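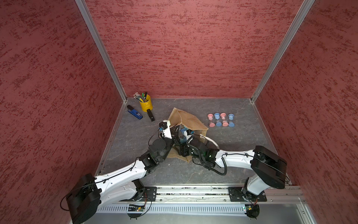 A Morning at the Robot Open Day

Every November, a workshop called Bivodus opens its doors to school groups. Inside, children can watch robots being taught to do small jobs with everyday things.

What is a robot arm?

A robot arm is a machine that can bend and turn, a little like your own arm. It has joints where you have a shoulder and a wrist. At the end is a gripper, which does the work of a hand. A motor moves each joint, and a computer tells the motors what to do.

Why use two arms?

Try opening a paper bag with one hand. It is hard, because the bag slides away. With two hands, one can hold the paper while the other reaches inside. Robots have the same problem, so the pair at Bivodus, named Mazza and Cira, work side by side.

Why is a paper bag difficult?

A stapler keeps its shape when you pick it up. A paper bag does not. It folds, crumples and tears, and it looks different each time. The robot has to find the thing inside even when the paper hides part of it.

How does a robot learn?

Shamim Marwat, an engineer at Bivodus, teaches the arms by guiding them through a job again and again. She repeats one job 336 times in a day. After 3 days that makes 1008 tries – and some of them go wrong. The computer looks for patterns in the good ones.

Can visitors have a turn?

Yes. Children aged eight and over can steer a practice arm after the talk, which starts at 10:30. Long hair must be tied back.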